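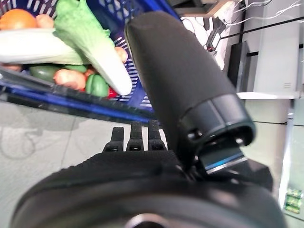

Artificial Produce, Basket Set

Gallery page for the Stoltton display stock. Entries cover the vegetable pieces and the basket they are kept in. Text by Janelle Tagle, 2 October 2026.

Basket. Blue plastic shopping basket, sides perforated with rows of narrow slots. Stored on the floor, never on the upper shelving. Wipe the rim with a damp cloth; no solvents.

Napa cabbage. Pale green ruffled leaves, long white stalk base. Longest of the leafy pieces, so it is laid diagonally across the basket. Do not fold the leaves to make it fit.

Cucumber. Dark green, kept low in the pile under the cabbage. Surface marks show less on this color than on the pale pieces.

Potatoes. Tan, in more than one finish. The one next to the cucumber has a rough, blotchy skin. The small ones are used to fill gaps.

Green bell pepper. Glossy, lobed. Dust collects between the lobes; use a soft brush.

Orange fruit. Round, bright. Goes in the corner of the basket for contrast with the greens.

Storage and loan notes
Shelf code 15, Cludside store. The full produce inventory runs to 2,320 pieces, of which 300 are out on loan to Hoarau until April. Loan requests go through the Curkel desk. Maximum 40 pieces per request, basket not counted.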